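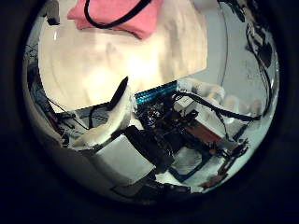

Towel shrinkage after a line dry
Posted by gurkwood_clodagh
Cotton terry loses length mostly in the first few washes, and I want to know how much of that comes from the tumble dryer. I have 10 hand towels from the Jellcombe range and have line dried all of them so far. Warp shrinkage is clearly worse than weft. Has anyone compared the two drying methods properly?

Reply by R_Macaraeg
Yes, at the Andport laundry. The dryer adds a little, but most of it is relaxation of the yarn in water. Weigh them as well. Ours came in at 614 g per bath towel, and the heavier ones moved least.

Reply by fajardo_a
I disagree with Renato. Tumbling moves the fibres while they are damp, and that is when the loops close up. Line drying leaves some tension from the cloth's own weight, so you are comparing two things at once. Dry one set flat. 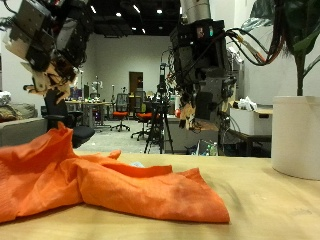

Also leave them overnight before you measure. Cotton straight off the line is still taking up moisture from the room and the reading drifts.

Reply by R_Macaraeg
Flat drying is fair. I still think 8 washes is the minimum before drawing a line through anything.

Reply by gurkwood_clodagh
Will split them into two sets and wash at 40. Results in October.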